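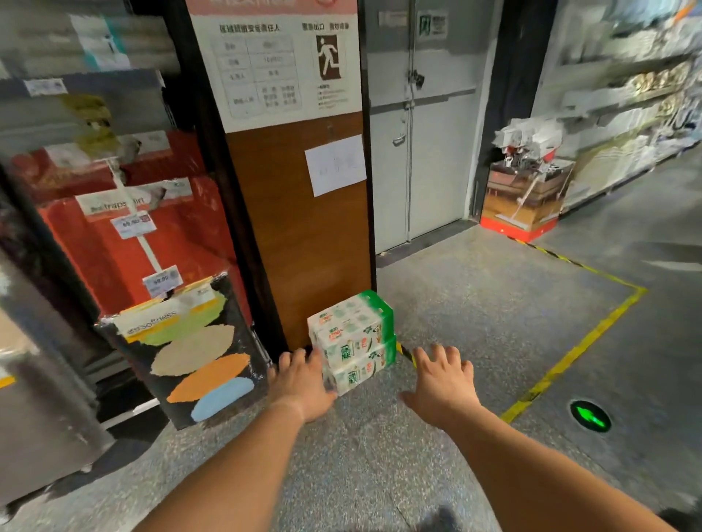 What should a homemade gripper practice on before you let it near anything breakable? Multipacks of toilet paper or paper towels. They're light, they're squashy, and when one goes flying across the shop you pick it up and go again.

I've been building a two-arm lifter in the back half of our shared workshop since June, and these are the notes I keep scribbling on the lid of the parts bin. Maybe they'll save you a Saturday!

**Watch your own hands first.** Before I wrote a line of code I spent an evening moving bulky packs around with bare hands. One palm flat against the side, fingers spread, the other hand open and hovering until it's ready to close. I'd been planning on two identical claws (silly me), and I swapped one for a plain padded paddle. Much better.

**Pad with shelf liner.** The rubbery mesh kind, cut with kitchen scissors and stuck down with double-sided tape. Slick plastic wrap slides right off bare printed parts — I tried sandpaper too and it chewed holes in the packaging.

**Keep the speed at 10 percent.** My controller board is a Gedoren and the slider goes up to 100, which is very tempting. Don't! I ran 60 once and Cúc Quan still brings it up.

**Push against something.** A pack with a wall or a door behind it stays put while the fingers find their place. Out in the middle of the floor it just scoots away from you. Pick a door that isn't an exit, and clear up when you're done.

**Tape your floor.** Bright tape in an L for the corner where the pack goes, so you can put it back in the same spot every time. Old tape glue comes off concrete with cooking oil and a plastic scraper, then dish soap.

**Label both ends of every cable.** Định Tô uses bread bag tags and a marker, and I've copied him shamelessly.

My best run so far is 81 lifts before a wrist screw worked loose. I've put thread locker on it now and I'm leaving it overnight to set.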